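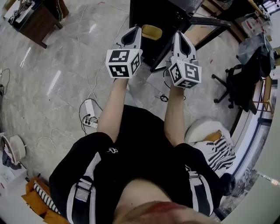 Is the Brerbridge county map reprint good enough to hang in a living room? For most walls it is, if you order the large size and keep it away from strong sun.

I bought the reprint from Orkance after I compared it with two cheaper ones. It costs 139 dollars without a frame. The original was drawn for a railroad company, and the town names are very small, so the quality of the scan matters a lot. On the large sheet I can read every creek and every post office without a magnifying glass. On the small sheet, which a friend owns, the names along the river become a gray line.

The paper is thick and has no shine. Colors are softer than on the website — the county borders are more pink than red — but I like them this way. Orkance printed 2,000 copies, and mine has the number 339 in pencil on the back.

I have two complaints. The map came rolled very tight, and it needed three days under books before it was flat. Also, the legend was cleaned too much by the printer, and one symbol for mills has almost disappeared.

Twal sells a frame in the correct size, but the glass reflects the lamp in my room, so I would choose another one. A second printing is planned for September, and I hope they will repair the legend. I give it four stars from five.

Filed under: Wall Maps, Reprints, Reviews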